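Can a machine do the laundry yet?

From the Grastden newsletter, November

Readers who came to the open evening will remember the question that came up again and again over the tea urn: when can I buy something that folds the washing? We promised a proper answer in the newsletter, so this is it, as far as we can give one.

The short version is that you can't, or not in any way that would please you. Machines have washed clothes for generations and dried them for nearly as long. What happens between the dryer and the drawer is still done by hand in almost every home, and in a good many places that handle linen for a living.

Flat things are the exception. A large laundry can feed bed sheets through an ironer and a folding machine all day, provided a person stands at the front and hands over the corners. Kendier, who look after the linen for a string of guest houses, told us their folding line has run for years with few complaints. But every sheet still comes out of a tangled trolley, and it is the untangling that takes the staff. They tried an automatic picker on that job and went back to people after 3 weeks. It was good at grabbing and poor at grabbing one thing.

Cloth is awkward for a machine because it has no fixed shape. A tin is the same tin whichever way up it lands. A tea towel dropped twice is two different problems. The corner you want may be underneath, or rolled inside, or it may look just like a fold. People sort this out with their fingertips and a bit of a shake, without giving it much thought, and it has been hard to write down what they do.

So most groups working on it have stopped trying to write it down. They have people do the chore with grippers in their hands, keep a record of how the grippers moved and what was in view at the time, and train the robot on that. It is slow to gather and dull to do, but it has moved things along more in the last few years than we would have guessed. Clamero, whose programme we have been following since the spring, had 2,371 of these recordings at last count, covering small household jobs with fabric. 51 different items have been through their hands, most of them the sort of thing you would find in a kitchen drawer or a suitcase. 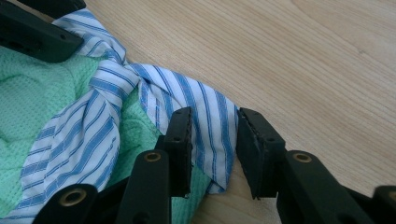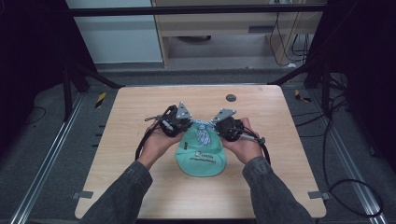
Fabric work with hand-held grippers: striped and green cloth (first picture) and a drawstring pouch (second).

Bags and pouches are a good halfway stage between cloth and solid objects. There is a top and a bottom, and the neck gives you something to aim for. They also need two hands, and two-handed work is where a lot of machines come unstuck. One side has to hold while the other pulls, and if both pull together the bag goes over. Strings are worse still. Tightening a cord is within reach for the better robots. A knot is much harder, and undoing a knot that somebody else has tied is harder than that.

How far has it got? We asked for plain figures and were given one set, from a trial that Kongkaew ran on a single job: pick a hand towel from a small heap, lay it out and fold it in half. The robot managed 29 in an afternoon without help. Anyone reading this could do the same number before the kettle boiled twice. The folds were acceptable, we were told, though not always square, and the machine needed the heap put back within reach whenever it drifted towards the edge of the table.

That last point matters for shop-floor use as well as for homes. Packing rooms are tidier than kitchens. The table stays put, the light is the same in the morning as at night, and the goods arrive in batches. If a machine can bag a pair of socks slowly but without stopping, there are firms who would find a corner for it. A home asks more. There is a different pile every time, the cat may be asleep in it, and whoever bought the machine will expect it to be quicker than doing the job themselves.

Our own guess — and it is only that — is that the first useful ones will turn up in laundries and returns warehouses, doing a narrow job under the eye of someone who does the rest. Home versions will be sold before they are ready, as most things are. We would wait and see what they make of a fitted sheet.

If your workplace has tried any kind of machine for folding, bagging or sorting, whether it stayed or went back in its crate, we would like to hear about it for the next issue. Replies to the usual address, please, and do tell us what the job was as well as what the machine was called.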